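# Keep the drive caddy

A desktop case should be judged by how it comes apart. I have serviced office machines at the Clumden depot for long enough to hold this view firmly, and the trade press, which reviews cases by their airflow and their glass, has done little to change it.

The part that matters most is the plastic caddy. A 3.5-inch drive in a caddy can be taken out and put back with the case on its side and every other component left in place. A drive held by four screws needs access to both flanks of the bay, and one of those flanks is usually behind the motherboard tray. In July we cleared 40 towers for Gisler. The screwed bays took up most of the labour.
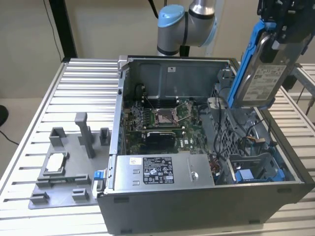 Should a caddy be thrown away with a failed drive? Keep it, label it with the case model and store it flat, as the replacement drive will need the same one.

Makers object that caddies add cost. The cost is small and is paid once, whereas the screws are paid for at each repair. A coloured caddy is better still: it marks the part that is meant to move.

Bullero has dropped caddies from its 2 newest cases. I would ask its designers to change 200 drives by hand and then reconsider.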